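Project report, small online shop module
Danuta Bielecka and Poppy Yeoman
Submitted 9th September

## What we set out to do

Our assignment was to plan, build, and launch a working online store for a real small business, then hand it over in a state the owner could run without us. We worked with Brirnico, a shop in Ellwood that sells bathroom and kitchen storage. Before this project Brirnico took orders by phone and through a contact form. The owner kept stock levels in a paper notebook and updated them at closing time.

The owner asked for three things. Customers should be able to pay online. The stock on the website should match the stock on the shelves. Changing a price or adding an item should not require calling a developer.

Danuta handled the theme, the product templates, and the checkout settings. Poppy handled the product data, the page copy, and the testing with customers. We shared the training at the end.

## Choosing the platform

We compared a hosted store builder with a self-hosted setup. The self-hosted option had a lower monthly cost and gave us full control of the templates. It also meant that somebody would have to install updates and watch for security notices after we left, and the owner had no interest in doing that. We went with the hosted builder, Plultinano, on its entry plan.

The plan has limits. It allows one staff login besides the owner, the reports are basic, and the discount tool can't combine two offers. Brirnico doesn't run many promotions, so we accepted this. The one limit that gave us trouble was shipping, covered further down.

## Product data

This part took much longer than we planned. The notebook had its own short names for everything ("sm. rack wht", "tall one w/ hooks"), and some items appeared on more than one page under different names. We typed every line into a spreadsheet, then sat with the owner and went through it row by row. The cleaned list came to 181 products.

For each product we recorded:

- a name a customer would understand
- a short SKU based on category and size
- price and current stock
- outside measurements in inches
- shipping weight
- category

Measurements were missing for most of the list. Poppy took a tape measure to the stockroom and filled them in by hand. We think this was worth the time. Storage is something people buy to fit a space, and the questions that had come in through the old contact form were mostly about size.

We grouped the products into nine categories. Our first draft used the supplier's categories, which split items by material. In testing, people looked for "bathroom" or "under sink" and ignored material completely, so we rebuilt the menu by room and kept material as a filter.

## Design and templates

We started from a free theme and changed as little as we could. The header has the logo, the search box, the menu, and the cart. The home page has one banner, the category tiles, and a short paragraph on the shop with its opening hours.

The product template got most of our attention. On the default theme the measurements sat in a collapsed tab under the reviews. We moved them directly under the price. We also wrote a copy guide for the owner so that new listings would match the old ones:

1. First sentence says what the item is and which room it's for.
2. Second sentence gives the feature that matters most, such as dividers, hooks, or a lid.
3. Measurements go in their own fields and stay out of the paragraph.
4. No exclamation points.

Bathroom caddies turned out to be a good test of the template, as they vary a lot in how they are divided up.
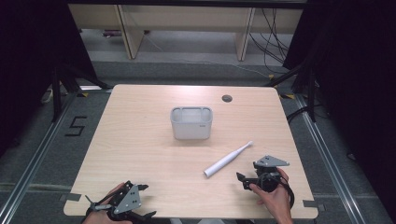

## Checkout and shipping

Checkout worked with very few changes. We turned off forced account creation, turned on address lookup, and added a pickup option for local customers.

Shipping was harder. Plultinano's entry plan calculates rates by weight only, and many of Brirnico's products are light but bulky. A large basket would have been charged the same as a soap dish. We tried adding a fake weight to bulky items, which fixed the price but printed the wrong number on the packing slip. In the end we set up two shipping classes, standard and oversize, each with a flat rate. The oversize rate is slightly too high for customers in Mirkwood — the owner delivers there herself — so we told her to point them to pickup or have them call.

## Testing

We ran test sessions at a table in the shop, with customers who agreed to stay for a few minutes. Each person was asked to find a product for a space of a given width, add it to the cart, and go as far as the payment page. Poppy gave the instructions and Danuta took notes.

The main problems we found:

- The filter button on phones was the same gray as the background and people scrolled past it.
- "Oversize" in the cart had no explanation. One person thought it was a penalty.
- The pickup option showed below the fold on smaller screens.

We fixed all of these before launch. We did not fix the search box, which still fails on plurals for some words. That setting belongs to the platform and we could not reach it.

## Handover

We wrote a manual with screenshots covering new products, price changes, refunds, and holiday hours. The owner added two products by herself during training and needed help with one step, resizing photos. We added a page on that.

## What we would do differently

We would start on the product data in the first week. We built the templates first, using placeholder items, and then had to rework them once the real names and measurements came in — some of the names ran to three lines on a phone.

We would also check the shipping rules before committing to a plan. The owner will review the oversize rate in November, and the spreadsheet we left her has a tab for comparing what customers paid with what the carrier charged.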